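How a small packer plans for its second robot arm

When I asked the operations manager of Skonwood if I could talk with her about money, she laughed and said that money is the only thing she talks about since January. Skonwood packs small orders for web shops, mostly creams, soaps and other things for the bathroom. The company has one robot arm in daily use and wants to buy a second one before the autumn season. We met at seven in the morning, before her first shift, in the office above the packing hall.

She began with the first purchase, and she did not try to make it look better than it was. "We looked at the price of the arm, and we thought this was the price of the project," she said. "It was less than half. We had no line in the budget for the gripper, no line for the table, no line for the fingertips. Even the cables I had to ask for separately."

In the end the project cost 71 percent more than what the owners had approved. She keeps the old spreadsheet and shows it to each supplier who comes to visit. Two of them, she told me, did not come back with an offer.

For the second arm she does it in another order. First she made a list of the products that must be picked, then she chose the gripper, and the arm itself comes last. The list has 14 products. Each of them has a weight, a size and one sentence about how it behaves. She read me some of these sentences. "Tube, soft, falls over if you look at it. Box, narrow, easy to crush at the corners." The list took her four weeks, and she says that it was the cheapest part of the whole plan and also the most useful.

Three suppliers are still in the race. Plondel sells a complete station with the table and the installation included, and it is the most expensive. Pomix sells the gripper and the software, but the customer must find the arm himself. Purba does not sell at all, it rents, with a contract of two years and a service visit every four months.

I asked her which one she prefers. She did not want to answer directly. "With Purba I sleep well, but after two years I own nothing. With Plondel I own everything, also the problems. My accountant likes Purba. My technicians like Pomix, because they want to build it themselves, and I am a little afraid of this."

Her biggest worry is the small costs which return every month. The rubber on the fingertips gets worn, and at the first station nobody had written down how often it must be changed. Now the technicians note every change in a paper notebook, and from this notebook she calculated how many sets to order for one year. She also asks each supplier to write the price of spare tips and cables in the offer, with the delivery time. "If a tip costs little but I wait six weeks for it, then it is not cheap."

She also insists that a supplier runs a test with her own products before anything is signed. Skonwood sends a carton with tubes and boxes, and plain plastic trays of the same kind that are used in the hall. In the first project the supplier made the demonstration with wooden blocks, and she calls this her most expensive lesson.

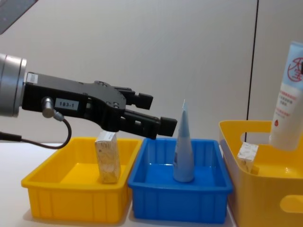 The test has its price too. Pomix asks for a fee, which is returned if the customer buys. Plondel includes two days and charges for every day after. She put both in the budget as money which is lost, so that any refund will be a nice surprise. For the same reason she keeps a reserve for the weeks after the installation, when the packers still do a part of the work by hand and the station is not yet at full speed. Last time this period took more than two months, and it was paid from the money for new shelves. The shelves are still not there.

I wanted to know how the packers see the plan. She told me that they were asked early this time, and that their answers changed the drawing of the table. They wanted the bins on the side where they walk, and a table of the same height as their own. It cost almost nothing to change it on paper. No job will be cut, she said, but two people will move to returns, and the training for them has its own line in the budget.

The owners will decide in June. Until then she waits for the last offer from Purba, with a corrected price for the service visits. "In the first version they forgot the travel costs," she said. "I wrote to them the same evening."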